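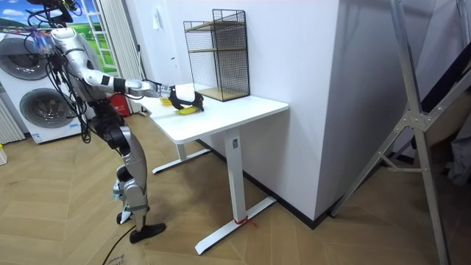 Akia at Lindesitz Hall, resale tickets and door times??

fretbuzz_74
ok so the site says doors 7, the ticket says doors 6:30, and the venue email says "early evening." which is it. driving in from 2 hours away and need to know when to leave work. also is the resale through Hikham legit or am I about to lose 74 bucks

mossandstatic
Go by the ticket. Was there in July for a different band and the ticket time was right, site was wrong the whole week.

pennywhistler
Hikham is fine. Fees are gross tho. Paid 12 on top of face and then another "delivery" fee for a PDF. A PDF!!

dpirzada
Daniyal Pirzada here, I do the listings page for the local shows. Site time is wrong, I emailed them. 6:30 doors, Zaidi opens at 7:30, Akia on at 8:45 or so. Could shift.

fretbuzz_74
thank you. 8:45 works. is Zaidi worth getting there for

mossandstatic
No. Saw them twice, same five songs, guitar way too loud.

pennywhistler
Strong disagree. Second record is great and the drummer alone is worth the early start. Mossy you hate every opener.

mossandstatic
I hate the bad ones

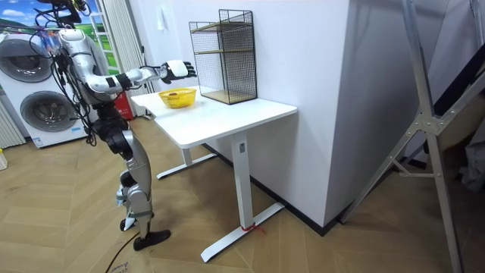

Robot at a desk, yellow basket in front.

lowendlarry
back to tickets. I would NOT use Hikham. Bought a pair last spring, seller canceled day of show, refund took forever. Stood outside like a dope. Just wait for the box office release, they always hold some back

pennywhistler
They don't always. They did for the big room. This is the small room, 200 cap, there's barely anything to hold.

lowendlarry
small room holds some too. got in that way at 5 pm once. walk up, cash, done

fretbuzz_74
not driving 2 hours on a maybe larry

lowendlarry
fair

dpirzada
Both kinda right. Box office released a handful for the last small room show, none for the one before that. Depends on the band's guest list. If you're coming from out of town buy the resale, but check it's a transfer into your own account and not a screenshot. Door will turn away screenshots, I've watched it happen.

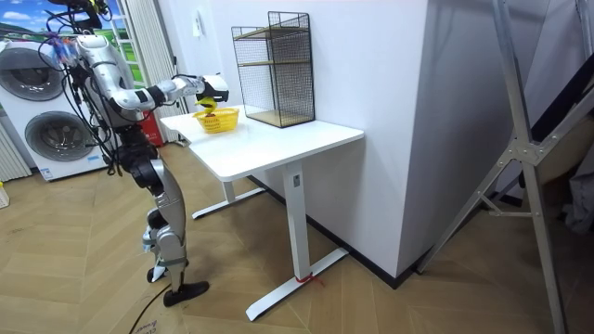 Also forgot to say, the lot behind the hall is permit only now. Park on the street past the laundromat, free after 6. And bag check is slow so leave the backpack in the car.

mossandstatic
The street lot fills up fast. Get there by 6 or you're walking.

pennywhistler
Its a ten minute walk, you'll live

fretbuzz_74
ok bought one. transfer came thru, name's on it and everything. total was more than I wanted but whatever. is there food inside

lowendlarry
pretzels. bad ones. eat first

pennywhistler
Pretzels are good!! Get the mustard

fretbuzz_74
can't agree on one thing in here lol. see you by the merch table, I'll be the guy in the green hat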